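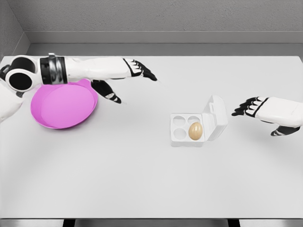 Gralside Foods and Hernau Egg Co-operative to supply school and hospital kitchens under new regional agreement

Gralside Foods has signed a supply agreement with the Hernau Egg Co-operative that will bring free-range eggs from small and medium-sized farms into public kitchens across the region. Deliveries under the agreement will begin in October.

The agreement covers 80 kitchens in the first year. Most of them are in primary and secondary schools, with the remainder in hospitals, day centres and residential care homes. All of the eggs will come from farms within 60 miles of the Gralside packing centre, and each delivery will carry the name of the farm or farms on which the eggs were laid.

Gralside Foods has supplied dry goods and dairy products to public sector caterers for many years. Eggs have until now been bought in through national wholesalers, often in liquid or powdered form. Under the new arrangement, kitchens will be able to order fresh shell eggs in trays or in cartons, alongside their existing weekly order and on the same delivery vehicle.

Anneliese Seidel, Managing Director of Gralside Foods, said: "Our customers have been asking for fresh local eggs for a long time, and the difficulty has always been one of steady supply. A school cook who has planned an omelette lunch needs to know that the eggs will be there on the morning. By working with Hernau we can give that assurance, and we can do so at a price that fits within a public catering budget."

The Hernau Egg Co-operative was formed by a group of neighbouring farms that wished to share the cost of grading and transport. Its members range from family holdings with a few hundred hens to larger farms with several laying houses. Members set a common standard for housing, feed and outdoor access, and inspect one another's farms every year in addition to the checks required by law.

Annelore Weidemann, Chair of the Hernau Egg Co-operative, said: "Many of our members have children at the schools that will be served by this agreement, and several of them have never before been able to sell to a school at all. The quantities were too large for one farm and the paperwork was too heavy. The agreement gives our farms a regular order through the winter months, when farm gate sales are at their slowest, and it allows them to plan their flocks well ahead."

Grading and packing

Eggs will be collected from member farms on set rounds and taken to the packing centre for grading, where they will be checked for cracks, weighed and stamped. Gralside Foods has set aside a separate section of the building for the work and has refitted the cool store next to it. The refit was carried out over the summer by Hedlund, a building contractor with long experience of food premises.

Smaller kitchens, in particular those in care homes and nursery classes, told Gralside Foods during discussions that full trays were more than they could use before the best-before date. Cartons will therefore be offered at the same price per egg as trays. The cartons are made from recycled pulp, and empty ones in clean condition may be handed back to the driver at the next delivery. Cartons that are soiled or damp should be put out with paper and card for recycling and should not be returned.

Medium and large eggs will be available all year round. Small eggs, which are laid by younger hens and are well suited to boiling and baking, will be offered when members have them to sell. The co-operative hopes that a regular outlet for small eggs will reduce the number that are sold at a loss.

Training for kitchen staff

Some kitchens have not handled shell eggs in quantity for a number of years. To support them, Gralside Foods and the co-operative will run a programme of free training sessions in the autumn term. Around 300 cooks, kitchen assistants and catering managers are expected to take part.

Each session lasts 2 hours and takes place in a working kitchen. Topics include safe storage and stock rotation, the prevention of cross-contamination, allergen labelling, and the cooking of eggs for groups who may be at greater risk from foodborne illness. A practical part covers dishes that can be prepared in bulk and served over a full lunch period without loss of quality, such as baked frittata, egg fried rice and kedgeree.

Sessions will be held in the early afternoon, once lunch service has ended. Kitchens that are unable to release staff at that time may ask for a session at 8 a.m. on a training day. Written guidance will be sent to every kitchen covered by the agreement whether or not its staff attend.

Farm visits and classroom materials

Four member farms have agreed to receive school parties during the spring and summer terms. Visits will be open to pupils in the upper years of primary school and will include a walk around the range, a talk by the farmer and a short activity on how eggs are graded. Schools will be asked to meet the cost of their own transport. Visits may be postponed at short notice where restrictions on the movement of poultry are in force.

A pack of classroom materials is also being prepared, with worksheets on the life cycle of the hen, weighing and measuring, and reading the code stamped on an eggshell. The pack will be free to all schools in the region, including those that do not buy from Gralside Foods.

Ordering

Kitchens that already hold an account with Gralside Foods do not need to register again. Eggs will appear in the Draltero online ordering system from the start of the October half-term week, and orders placed before noon will be delivered on the customer's next regular round. Kitchens that order by telephone may continue to do so.

Customers with a standing order for liquid egg will keep that order unless they ask for it to be changed. Pasteurised liquid egg will remain on the price list – it is still the right choice for a number of hospital menus, and Gralside Foods has no plans to withdraw it.

The agreement runs for three years, with a review of prices every six months. Both parties have said that they would welcome enquiries from other egg producers in the region who are able to meet the co-operative's standard.

Notes to editors

Gralside Foods is an independent wholesaler supplying schools, hospitals and care providers. It operates its own packing centre and delivery fleet.

The Hernau Egg Co-operative is owned and run by its member farms. Membership is open to free-range producers of any size, subject to inspection.

Anneliese Seidel and Annelore Weidemann are available for interview. Requests to visit the packing centre or a member farm should be made to the Gralside Foods press office. Visitors to farms will be asked to wear the protective footwear provided and to confirm that they have not been in contact with other poultry in the days before their visit.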